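Notebook, student project, desk tidy task
December, started 9:40 am

Okay, writing this up while the kettle's on, because last time I left it until the end of the week and couldn't read my own scrawl. We're still on the tidy-up task for the term project (small things off the table, into the basket, arm does the work, one of us stands by). The course outline calls it "sorting everyday objects" and gives it half a page. Half a page! I've filled most of a book with it.

New this morning: Benach is the name of the grasp planner now. It was "the new planner" for so long that we had three new planners. The old one stays on the drive as Dizon and please don't delete it, I still want its approach heights. Isis is the logging script, same as before, and it still wants the log folder made by hand or it sulks and writes nothing.

First up was the white rounded thing with LIGHT on the label. I like this one as a test piece. It's smooth all over with soft corners, so there's no handy edge to aim for, and whatever grip you choose you're choosing it on a curve. Benach wants to take it low, near the label, with a pad either side. Dizon always went for the middle. I've set the closing force to 29 on our scale for it and left everything else on the default.

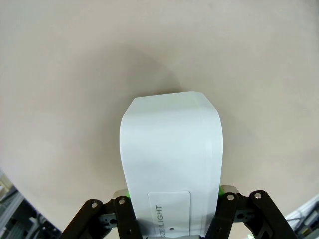

Pencilled in the margin by Nekov bench: going low is fine for the lift but have you thought about the place? If you're holding it by the bottom end your fingers get to the basket floor first. We lost a whole afternoon to that one. Try a higher release and let it drop the last bit.

Fair point, and thanks to whoever wrote it (sign your notes, you lot!). I'd been thinking of the grasp and the place as two separate jobs and they're clearly not. I've added a release height to the config, one value per object, and I'll fill them in as we go. Somebody should check whether the higher release bothers the clock. I don't love the idea of dropping a clock, even a cheap one.

Next thing is the cup. We've been doing it upright for ages and it's got a bit too comfortable, so I've asked for starts with it on its side as well. Sideways, the planner has to decide between going across the body and hooking the rim, and the rim choice changes depending on which way the mouth points. Round objects also like to wander if one pad touches before the other. My guess is that across the body is the way to go and we just tell it to ignore the rim completely. Config 218 has the rim turned off, config 378 has it on. Don't mix up the logs! 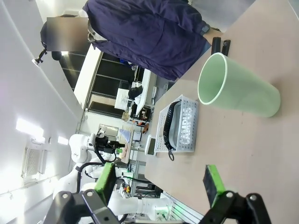
Photo: wrist camera, project shared folder

Then the pouch. Oh, the pouch. Soft things are still the worst part of this whole project as far as I'm concerned. It's a different shape every time you put it down, and the strap has a mind of its own. I've been arguing for treating the strap as a separate thing to avoid, so the planner picks fabric only, and the counter-argument from the other end of the bench is that the strap is the easiest bit to grab, so why not use it. Both are going in. We'll run the fabric-only version first and see what the numbers look like.

Also a note to self about the tabletop. It's marked with little dark specks and there are crumbly bits on it too, and the segmentation keeps offering them to me as candidate objects. I've put in a minimum size so it stops getting excited over a flake. A cloth would help as well. Someone please buy a cloth, petty cash tin is in the second drawer.

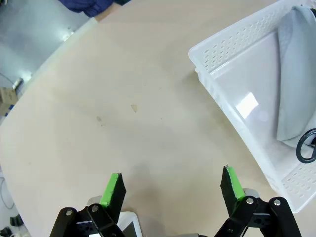
Do we have to put everything back in the same spot between runs?
Same general area is plenty, and a bit of variety is what we're after, so shift things by a hand's width or turn them now and then. Just keep the basket inside the reach limit.

Stapler notes. Standing on its end it's tall and skinny, and I worry about the arm clipping it on the way past to something else, so I've raised the travel height for the whole set. It makes every run slower, which is a pain, but I'd sooner lose a few seconds than spend the afternoon picking up staples. If the person standing by wants to stop a run, the button's yours, hit it, no one's going to grumble. And keep your hands at the far side while the arm's moving, please and thank you.
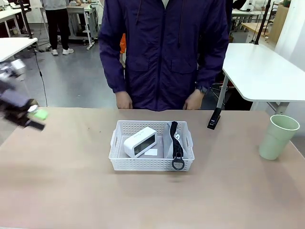
Left arm coming in over the table, clock and pouch in the basket, stapler and cup still out.

Left to do, for me or whoever gets in first:
- release heights for cup, clock and stapler
- both strap versions, fabric-only first
- rename the folders so 218 and 378 say what they are
- make the Isis folder BEFORE starting
- 2 spare pads to order, same green
- cloth!!

Stopped at 4:15 pm, batteries for the label maker are flat again so the shelf labels are in marker for now.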